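Print this page | E-mail this thread

Reusable zip bags – do they pay for themselves?

toomfan
My sister-in-law gave us a starter pack of the Flemlow reusable freezer bags and says we'll never buy disposables again. The box says each one replaces hundreds of throwaways. I've had mine since July and two already won't seal at the corner. Am I doing something wrong, or is "hundreds" a number from the marketing department?

Sigita Kütt
Marketing department. I've used three brands and the corner goes first every time. You get a good seal for some 15 washes and then you're pinching it shut and hoping. Mine cost me $6 apiece, so do the math against a box of ordinary ones.
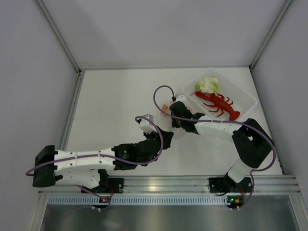

And I'd like to see how they tested it. Opening and closing a bag with nothing in it is a different job from stuffing it with chili, freezing it flat and then bending it while it's still stiff. If the test isn't on the box I assume the test was gentle.

prukow_pete
You're washing them too hot. Mine are going on two years, hand wash, cool water, propped over a glass to dry. No leaks.

Sigita Kütt
Two years of how much use, though? A bag that does crackers once a month will last forever. So will a sandwich bag from the dollar store.

toomfan
I do put them in the dishwasher. Top rack. The box says that's fine.

prukow_pete
The box says a lot of things.

gravyboat
I went back to plain thin zip bags and just rinse them. Not for raw meat or fish, those go straight in the trash, but bread, cut peppers, the kids' small toys for trips, sure. 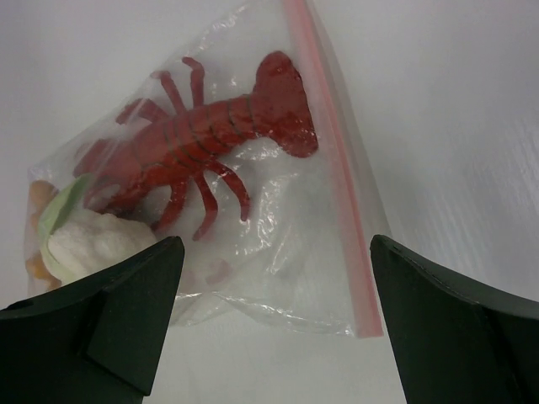 I get maybe 10 uses out of one before the film gets cloudy and I don't want food in it anymore. Nobody sells that as a system – you just do it. My grandmother did it with bread bags.

prukow_pete
Cloudy doesn't mean dirty.

gravyboat
Doesn't mean clean either. I'm not scrubbing the inside corners of a sandwich bag with a toothbrush.

toomfan
OK, but does anyone find the colored seals close better? Trivport has a bag with a two-tone strip, supposed to show you when it's shut. Costs more, naturally.

Sigita Kütt
It shows you the strip is pressed together. It doesn't tell you whether there's a crumb in the track. Fill one with water over the sink and turn it upside down, that's the only test I trust. I'd hold off on the Trivports until somebody who paid for them has done it.

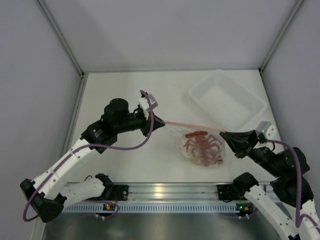

Jaanus Grīnberga disagrees. I paid for mine, did the water test on all of them, and one dripped. They sent a new one. For soup I still use jars.

toomfan
One dripping out of how many?

Jaanus Grīnberga
Pack of six.

Sigita Kütt
So they leak out of the box, at a higher price. I'll stick with jars too.

Print this page | E-mail this thread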